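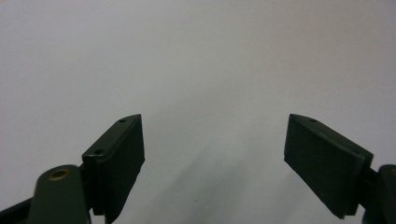

Home Task Operators wanted -- Grusbridge, paid by the session
Posted by: Vustik field team
Type: part time, temporary
Start: April
Openings: open until filled

Short version. We need people to do chores with a hand-held gripper so we can find out which chores a machine could take over and which ones it can't. Folding, wiping, sorting, loading, putting away. You do the work, the gripper records it, we train on it, then the robot tries the same job and we write down how badly it went.

No robotics background needed. If you've worked in a kitchen, a hotel, a stock room, a laundry, a grocery store -- good. Put that first in your email.

What we're trying to answer

Can machines do ordinary housework and shop-floor work yet? Our current answer is "some of it, slowly, if you set the room up nicely first." We'd like a better answer than that. Last round we collected 474 usable recordings, mostly towels and cups. Towels went OK. Cups went fine until they were wet. Anything in a plastic bag was a mess. Fitted sheets we gave up on, and we want to try again this time.

This round the target is 2000 recordings across two sites: the practice apartment in Grusbridge and the back aisle at Costello (small store, housewares and dry goods, they let us in before opening).

The tool

Two-finger gripper, you hold it and work it by hand. Dark green plastic fingers, padded on the inside faces. It opens and closes and that's it. No thumb, no wrist but yours. You'll be surprised how much you miss your other fingers when you try to pick a coin up off a counter. We will show you how to use it, takes most of the first morning.

What you'll do

-- Run each chore from a card, start to finish, using only the gripper (two grippers for folding)
-- Drop things and pick them up again, mistakes stay in
-- Reset the area between runs. A lot of resetting. This is half the job, please beleive us
-- Fill in a short form after each chore: what was hard, what you'd have done with your bare hands
-- Once a week, watch the robot attempt your chores and score it

Chores on the list now: loading and unloading a dishwasher, wiping counters, pairing socks, folding shirts, making a bed, facing shelves, sorting returns into bins, emptying small trash cans, putting lids on containers. List will change. Suggestions welcome, seriously, the last operators came up with better ones than we did.

Who we want

Patient people. Steady hands help but you don't need to be fast, slow and clear is better for us. Left-handed people please apply, we are short on you. Must be 18 or over. Must be OK standing for 2 hours with a break in the middle. Some bending and reaching. If you need a seated setup tell us, several of the chores work fine at a table.

You don't need to like robots. One of our best scorers last time thought the whole idea was silly and wrote very good notes.

Pay and hours

$500 per block. A block is ten sessions of 2 hours each, at either site. Paid at the end of the block, or split in the middle if you ask. Training morning is paid and counts as your first two sessions. If you have to stop early you get paid for the sessions you did.

Costello sessions start at 6 a.m. and we have to be out of the aisle before the doors open, so no late arrivals on those. Apartment sessions run mornings and afternoons, pick your slots on the sheet.

Privacy etc.

The gripper camera points at the work. Your hands and sleeves may show up sometimes. Take off rings or anything with your name on it. We don't record sound. You'll sign a consent form before the first session and you can ask us to delete your recordings untill the round closes, after that they're mixed in and we can't pull them out.

Scores and operator notes get shared with Matard, our partner on the robot side. No names on them, just an operator number.

Is this job going to replace somebody's job

People ask this at every interview so -- fair question. Going by last round, not soon. The robot took longer to put away one rack of cups than it takes a person to empty the whole dishwasher. But that is what the work is pointed at and you should know it before you apply. We'll talk about it with you if you want to.

To apply

Email the Vustik field team, subject line "Home Task Operator". Include:

-- which site, or both
-- left or right handed
-- mornings, afternoons, or early at Costello
-- any chore you've done a lot of, paid or unpaid (raising kids counts, so does college dish room)

No résumé needed. No cover letter. A few lines is plenty. We reply to everybody, might take a week. Tryout is short and paid, you'll fold one shirt and load one rack.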